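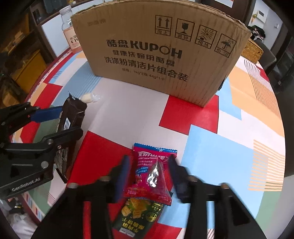

Chapter 6. Finger Pads and Jaw Linkages

A two-jaw hand-held gripper has few parts that wear, and the pads wear first. This chapter covers the inspection, replacement and alignment of the pads, followed by the adjustment of the linkage arms that carry them. The procedures were written for the Kodo training cell at Vistcombe, but they apply to any tool in which each jaw ends in a separate soft pad bolted to a rigid mount. Snack packets are a demanding load for such a tool. The red packet between the open blue pads has a flexible wrapper and overlaps a second packet, so both pads must meet it squarely at the same height. A wrapped package held upright, as in the gripper on the left, places more of the load near the pad edges. Uneven wear shows sooner with this second type of load.

6.1 Inspection interval

Inspect the pads after every 200 grip cycles during the first month of use and after every 300 thereafter. Clean each pad with a damp cloth and let it dry before examining it. Look for glazing, edge lifting and cuts. Record the result for the left and right pads separately. Replace both pads if either one fails.

6.2 Removing a pad

Open the jaws fully and lock the handle. Loosen the mount screws a half turn each, in alternation, until the pad is free. Do not pry against the linkage arm. Old adhesive is scraped from the mount with a plastic blade, and the screw holes are checked for stripped threads. The Dadano and Tautahi pad sets use different screw lengths and must not be mixed on one tool.

Last updated: August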